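编藤篮（深棕色系列）使用与养护常见问题

发布日期：2026-07-06
整理：Fatima Mkhize，Kovover 家居资料组

打印本页 | 通过电子邮件发送

本页汇总读者就深棕色矩形编织篮提出的问题，内容涉及选购、尺寸、清洁、承重、存放与修补。文中“编织篮”泛指以天然藤条或合成藤（通常为聚乙烯挤出条）编成的敞口篮，带盖款、带布衬款另有说明页。资料组目前存档的相关来信共291封，内容重复的已合并。

一、材质与结构

天然藤和合成藤怎么区分？

看断面和端头。天然藤条断面有细孔，端头颜色较浅，粗细沿长度略有变化；合成藤断面致密，颜色内外一致，粗细均匀，表面多带轻微光泽。仅凭颜色不能判断，深棕色的天然藤多为染色或上漆，合成藤则为原料着色。若篮子已经收口，看不到断面，可在篮底内侧找编条的接头，那里通常留有短端。

手感也可作参考。合成藤在低温下变硬，弯折时有弹性；天然藤干燥时脆，受潮后变软。两种材料混编的篮子也存在，常见做法是骨架用天然藤或金属丝，编面用合成藤。

篮口为什么比篮壁粗？

篮口要承受提拿、挤压和磕碰，编法与篮壁不同。常见收口是将立柱的余料向外弯折，再与数股编条绞成绳状，绕篮口一周。收口越紧，篮口越不易变形。

收口部位的绞股之间容易积灰，清洁时应单独处理，方法见第三部分。

篮壁有缝隙，是不是编得不够密？

缝隙由立柱间距和编条宽度决定，属于正常结构。横编每一行之间留有小孔，背后若是浅色墙面或台面，孔就显得明显。判断编得好坏，应看孔的大小是否一致、各行是否平直、立柱有无歪斜。局部孔径突然变大，多为编条松脱或断裂，需要检查。

篮底一般怎么编？

矩形篮的篮底多为平编，编条沿一个方向平行排列，与底部骨架交错。篮底不平会导致放在台面上时晃动。检查方法：把空篮放在平整的桌面上，依次按压四角，有一角翘起即为不平。翘起量在一枚硬币厚度以内，可以用后文的整形方法处理；超过这一范围，不建议自行校正。

二、尺寸与摆放

篮壁外倾的篮子，尺寸以哪里为准？

分别量篮口和篮底。外倾篮的篮口长宽大于篮底，放进柜格时以篮口外缘为准，计算可放物品时以篮底内侧为准。四角为圆角，方形物品贴不到角上，每边要再扣除一段。Mokoena 规格的矩形篮在标签上同时标注两组数字，第一组为口，第二组为底；Furkov 规格只标口部外径，购买前应自行测量底部。

柜格内还应在篮口两侧各留出手指能伸入的间隙，否则篮子取不出来。有凸出滑轨或合页的柜格，以最窄处为准。

台面上的篮子放小件，怎样避免东西沉到底部看不见？

小件以铺满篮底一层为上限。篮壁深色时，篮内靠角落处光线较弱，小件贴着前壁放更难看到，站着取物时视线会被前沿挡住。可将小件集中放在篮底靠后的位置，或者选用浅篮。若小件数量少，宜换用更小的容器，不必占用一个大篮。 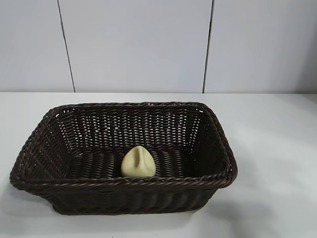 编织篮可以直接放食物吗？

带包装的食物可以直接放。无包装的食物应先垫一层可拆洗的棉布或食品级油纸，布的四边要高过篮壁的一半。编条之间的孔会漏下碎屑，并且难以彻底清除，时间一长会有气味，也可能招虫。表面上漆或染色的天然藤篮，在未确认涂料用途之前，不要与湿的或带油的食物接触。

玩具食物、木块、积木一类物品没有上述限制，但有尖角的塑料件会勾住编条，放入时不要抛掷。

篮子的长边应该朝哪个方向？

放在台面上，长边与台面前沿平行，取放时手臂移动距离最短。放在深柜里，短边朝外，以便抽拉。矩形篮沿短边抽拉时，受力集中在短边的收口上，应选有提手或收口较粗的款式。

白色台面会被深色篮子染色吗？

合成藤不会掉色。染色的天然藤在潮湿时可能掉色，新篮首次使用前，用拧干的白布在篮底外侧来回擦十次，布上留有颜色的，应在篮底下加垫片。垫片用毛毡或软木均可，贴在四角，不要贴满整个底面，以免不透气。

三、日常清洁

多久清洁一次？

干燥房间内，每两周除尘一次，每季度湿擦一次。厨房内的篮子会附着油雾，除尘间隔缩短到一周。不要等到灰尘结块再处理，结块后需要用水，而水会延长干燥时间。

除尘的顺序是什么？

先把篮内物品全部取出，放在篮子旁边的台面上，检查篮底有无遗漏的小件。然后倒扣篮子，轻拍底面，使碎屑从篮口落下。再用软毛刷沿编条方向由上而下刷一遍，先刷内壁，后刷外壁，最后刷收口。收口的绞股要顺着绞转方向刷，逆向刷会把灰推进股间。刷完后用吸尘器的扁嘴吸篮底，吸力调到最低档。

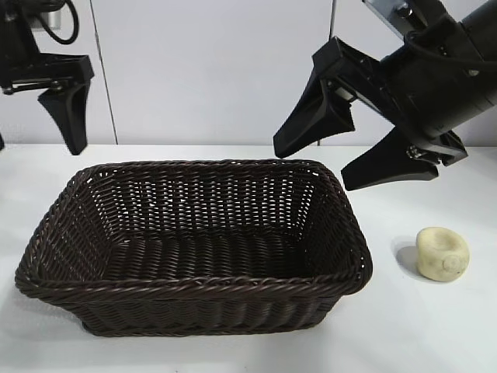

取出的物品在放回之前也应擦拭。表面有凹坑或孔的小件，灰尘集中在凹处，用棉签处理。软质小件不要用酒精，先在不显眼处试擦中性清洁液。物品与篮子都完全干燥以后再放回，先放较重的，后放较轻的。

湿擦用什么清洁液？

中性洗涤剂，按每升温水加一茶匙的比例稀释。布要拧到不滴水。擦完以后换清水布再擦两遍，直到手指摸上去没有滑腻感。不使用含氯漂白剂、钢丝球和带研磨颗粒的清洁膏，这几种都会破坏合成藤表面，使光泽变得不均匀，在深色篮上尤其明显。

合成藤篮可以整只冲洗吗？

全合成材料的可以，用低压水流，从外向内冲，再倒扣沥水。骨架为铁丝的不可以，水会沿立柱进入收口内部，铁丝生锈后锈迹会渗到表面。分不清骨架材料时，用一块小磁铁贴近篮口，有吸力的按铁丝骨架处理。

如何晾干？

放在通风处的架子上，篮口朝下，底面悬空。不要放在暖气或烤箱旁。合成藤遇高温会变软下垂，冷却之后形状固定，难以恢复。天然藤干燥过快则会开裂。

四、承重与搬动

能装多重？

以标签为准。标签丢失的，按无提手款处理，装入的重量以单手托底能平稳抬起为限。外倾篮壁在满载时会继续外张，收口承受拉力，长期超载后篮口由矩形变为近似椭圆。

搬动时应抓哪里？

双手托篮底两端。只抓收口提起满载的篮子，力量通过编条传到立柱，编条容易在转角处断开。空篮可以抓收口，但不要只抓一角。

篮子可以叠放吗？

空篮可以套叠，外倾款套叠后高度增加不多。套叠时在两只篮子之间垫一张纸或薄布，避免编条互相勾住。叠放数量不超过五只。不要用力下压，卡住之后强行拔出是收口松脱的常见原因。装有物品的篮子不叠放，除非产品本身带硬盖。

五、变形、松脱与修补

篮子歪了怎么整形？

天然藤篮：用喷壶把变形部位喷湿，静置十五分钟，用手压回原位，再用布条绑住固定，放一夜。合成藤篮：把变形部位浸入温水，水温以手能长时间放入为准，变软后压回，放到冷水中定形。两种方法都要在篮内放入尺寸合适的纸箱作支撑，否则整好一边，另一边又会外张。

编条松出一截怎么办？

不要剪断。用钝头针把松出的一端压回相邻立柱的内侧，再从下一根立柱外侧绕过。余长不足以绕过立柱的，用一小滴柔性胶固定在内壁上。胶水用量过多会在深色表面留下白痕。

断了一根编条，还能继续用吗？

断一根，位于篮壁中段，可以继续用，先把两端压好。断在收口或篮底的，停止装重物，修好再用。补条应与原条同宽，两端各与旧条重叠三根立柱以上。Grurkstead 配件目录中，深棕色补条的编号为3,614，按卷出售；订购前请核对宽度，同色编号下有两种宽度。

收口绞股散开可以自己修吗？

散开长度不超过一掌的可以。按原绞转方向重新绞紧，每隔两根立柱用同色细线扎一道，线头藏在内侧。散开更长的，通常表示立柱余料已经脱出，需要拆掉整圈收口重做，费用往往高于新篮。

六、存放

长期不用怎么收？

清洁并完全干燥以后，用透气的棉布罩住，放在离地的架子上。不用密封塑料袋。天然藤篮在八月一类湿热的月份应每周通风一次，发现白色霉点时，在室外用干刷刷去，再用稀释的白醋湿擦，晾干后单独放置，观察一周再与其他篮子放在一起。

可以放在窗边吗？

短期可以。深色吸热，长期日晒会使朝窗一侧褪色并变脆。必须放在窗边的，每月把篮子调转一次，使两侧受光接近。

七、关于本页

为什么我问的问题没有列出？

带盖篮、布衬篮、吊挂篮的问题不在本页范围内。涉及具体订单、退换和运输损坏的来信由门店处理，不收入常见问题。关于编条宽度的询问，来信时请附上实测数字，单位为毫米，在三处不同位置各量一次，量时不要压扁编条。

打印本页 | 通过电子邮件发送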